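Call for Participants: Help Us Write the Good Practice Guide for Small Robot Cells

Skurnora is looking for people who work with robots, or right next to them, to join our reading and trial group for the second edition of the Skurnora Good Practice Guide. If you load bins, teach pick points, sign off on risk assessments, sweep up around a cell at the end of the shift, or teach any of this to somebody else, we would love to hear from you. You don't need to be an engineer, and you don't need to have read a standard from cover to cover (very few of us have managed it in one sitting, and we do this for a living).

A little about where we are. The first edition of the guide came out of our workshop at Mosusley, and it was written mostly by Preben Thygesen and Leen Saliba, with a great deal of patient correction from the people who ended up using it. It covers the ordinary things that the big safety standards leave to the good sense of whoever is in the room: how to fix down a bin so it stays where the program thinks it is, how cables and hoses should be dressed at the wrist, what to write in the log after a missed pick, when a fingertip has worn enough to be swapped. People were kind about it. They also told us, at some length, where it was confusing, and Preben has kept every one of those emails in a folder he is very fond of.

The second edition will be bigger and, we hope, a good deal easier to follow. Ye-ji Yang is leading the new chapter on bin picking and Seo-ah Do is rewriting the part on workholding and clamps, where most of the complaints landed. Both chapters now exist as drafts, and both need to be tried out by people who will say so when a sentence makes no sense.
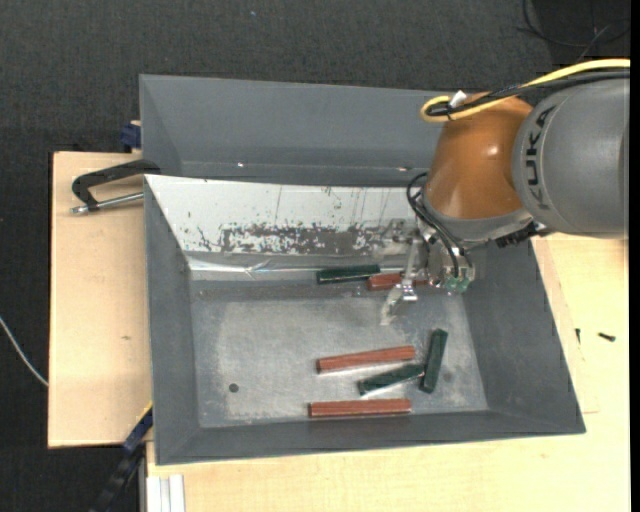
What we are asking for is fairly modest. Each participant reads the draft chapters at home, marks them up in whatever way suits them, and then comes to two half-day sessions at Mosusley where we work through the rules at a real cell. In the first session you follow the draft exactly as written, even where you think it's wrong, and a member of our team writes down every place you stop, hesitate or go back a page. In the second you do the same job your own way and tell us what you'd change. There is a long lunch between the morning and afternoon groups, and you are very welcome to stay for it whichever group you are in.

We are especially keen to have people who can help with these questions:

Who is allowed to reach into a bin, and what has to be true of the arm before they do?
How often should clamps be checked, and who signs for it?
What should happen to loose hardware found near a bin?
How do you write a speed limit for teaching that a new starter will remember?
What belongs on the card at the cell, and what can stay in the binder?

You should be 18 or over, comfortable reading in English, and have worked with or near an industrial robot in some capacity. Closed-toe shoes are a must, long hair needs to be tied back, and we'll give everyone a site briefing before anybody goes near a cell, including those of you who could give it yourselves. If you need a step-free route, a seat, large print or a quieter time of day, please tell us when you write and we will sort it out together.

Participants who complete both sessions receive a thank-you payment of $2000, plus travel. You will be named in the guide if you'd like to be, and left out if you wouldn't. Our friends at Chamoun are printing the finished edition, which we expect to have ready in December, and every participant gets a bound copy. Your comments will be kept without your name attached, on our Skunero document system, and you can ask us to take them out at any point before the guide goes to print.

To apply, please send a short note (half a page is plenty) to Si-eun Won, Participant Coordinator, Skurnora, Room 2106, Mosusley. Tell us what you do, which sort of robot work you know best, and one rule at your own workplace that you think is either very good or very silly. Please don't send a résumé. Si-eun reads every note herself and will answer you either way, though it may take her a week or so in busy spells.

Applications are open through the end of June 2024. If you miss it, write to her anyway, as places do come free.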